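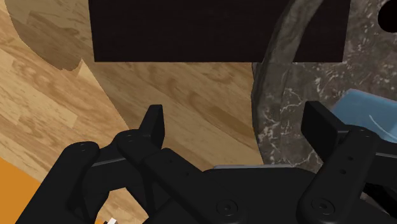

Figure 3. Simulated view from behind the open gripper, with the wood floor and the gray stone piece beyond it.

4.2 Practice runs in the simulator

Figure 3 is pretty much what each of us stared at for most of the fall. In our course project (we called it Serra, after a long argument) the arm gets driven from a view that sits right behind the gripper, so the two black fingers take up a big part of what you see. I loved this view from day one. Half the team hated it! Their complaint was fair: when the fingers are wide open you get a great look at the fingertips and a pretty poor look at whatever is behind them. The pale blue object at the right in Figure 3 shows the problem well, with the right fingertip covering part of it.

We had 12 weeks in the lab and one real arm shared by the whole class, so nearly all of our practice happened in simulation. The plan was for everybody to drive the same set of pick-up tasks until we had 200 good runs. We ended up with 197, and I'll explain the missing three in Section 4.4 (short version: I saved over them). Counting all the tries we threw out, the log holds 2,349 attempts, which sounds like a lot until you learn how many of them are me bumping the floor in the first few seconds.

The first thing we learned is that people steer by the fingertips. Corrado Guerra, who wrote our scoring script and was also our best driver, kept telling us to watch the gap between the pads and let the rest of the picture blur. I tried it his way and got better within an afternoon. Before that I'd been looking at the palm, lining it up with the target, and then wondering why I kept coming in too low.

The second thing had to do with looks. Our early scenes, built in a tool the class calls Guvov, had plain white floors and plain gray blocks, and we all did great in them. Then we swapped in the busier rooms, with wood grain on the floor and veins in the stone, and our scores dropped. Mine dropped a lot. The grasping model we trained on those early runs did even worse than I did, which made me feel a little better. Dark objects were the hardest for it, and our best guess is that it mixed them up with the fingers, which are just as dark. We haven't tested that guess properly. A lighter gripper in the simulator would be an easy check, and I hope next year's group at Mirthorpe gives it a try.

After that we retrained using only the busy rooms, with 140 of the saved runs, and kept the others aside for testing. We picked the split by room, so the model never trained in a room it was later tested in. Our first split was random, and it gave us scores so good that we celebrated with pizza before Corrado spotted the mistake.

One more note on the driving itself. We let each driver choose how fast the fingers closed, and I now think we shouldn't have. Fast closers and slow closers made very different runs, and the model seemed to land somewhere between the two, sometimes closing early and then sort of waiting around. For the second round we fixed the closing speed for everyone. The drivers grumbled (me too), but the runs were much easier to compare, and those are the ones used in Section 4.3.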